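3.2 The dishwasher as a place of storage

In the first round of interviews we asked people where their cups are kept. Almost all of them pointed to a cabinet or a shelf. When we came back in the second round and asked where they had taken their last cup from, the answers were different. Many had taken it from the dishwasher. The machine had finished, the door was opened, one cup was taken, and the door was closed again. In this section we look more closely at this habit, which we call "living from the rack", after an expression used by one person in Durndale.

The material comes from 29 households in two neighborhoods, Durndale and Naidoo. Each household kept a kitchen diary for 6 weeks, and each was visited 2 times. The visits were made by the first author together with Kgomotso Sibiya, and the diaries were coded by Pieter Shabalala. Where the coding was not clear, the three of us read the entry together and discussed it until we agreed. Entries which stayed unclear were put under "other" and are not used below.

We first say what we mean by unloading. In most studies of housework, unloading is counted as one task with a start and an end. The person opens the door, pulls out the rack, moves every item to its place, and closes the door. In our diaries this form exists, but it is not the most common one. More often the unloading is divided in small parts over the day. One mug is taken in the morning, two plates at noon, and the rest only when the sink is full and the space is needed. A woman in Naidoo wrote in her diary: "I do not empty it. It empties itself until I need it." Her husband, who kept his own pages, wrote on the same day that he had emptied it.

The upper rack is important here. Cups and mugs are the items which people take most often one by one, and the upper rack is where most households put them. It is also the rack which can be reached without bending far. Figure 4 shows such a rack with only a few things in it. A white cup stands upside down near the front, a mustard-yellow mug is lying toward the left, and a white mug is held between gripper fingers. The wooden countertop runs around the corner above the dishwasher, and an empty drinking glass is standing on its left part, near a vase with painted flowers. 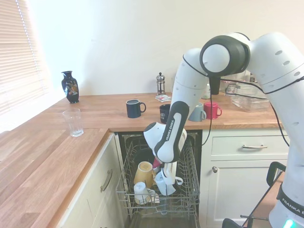
Figure 4. Cups and mugs in the pulled-out rack of an open dishwasher, with the wooden countertop above.

3.3 The countertop as a stop between

A second pattern concerns the way from the rack to the cabinet. We expected this way to be short and direct, as kitchen planning guides usually assume. In the diaries there is very often a stop on the countertop. Items are first set down on the surface above the machine and moved to their place later - sometimes by a different person. We call this the stop between.

The stop between has several uses. Some people collect all mugs on the counter so that they open the cabinet only one time. Others wait with the items that have water left in the hollow of the base, and they put these on a towel. In homes with small children, the counter is used for things which belong on a high shelf, and an adult brings them up in the evening. One family in Durndale had a fixed corner of the counter for this, and they became quite annoyed when a guest put a shopping bag there.

The lying mug deserves a short remark. When a mug lies on its side in the rack, people in our study treated it with some doubt. They lifted it, looked inside, and then decided if it was clean enough. A cup standing upside down was normally taken without this look. Position is therefore read as a sign of cleanness, even by people who told us in the interview that they never think about it. We did not plan to study this, and the diary form had no field for it, so our notes come only from the visits.

It is difficult to say how much the countertop itself shapes these habits. Households with a continuous surface above and beside the dishwasher reported the stop between more often than those where the machine stands alone, but the group is small and the kitchens differ in many other ways. We come back to this question in Section 5, where we compare the floor plans.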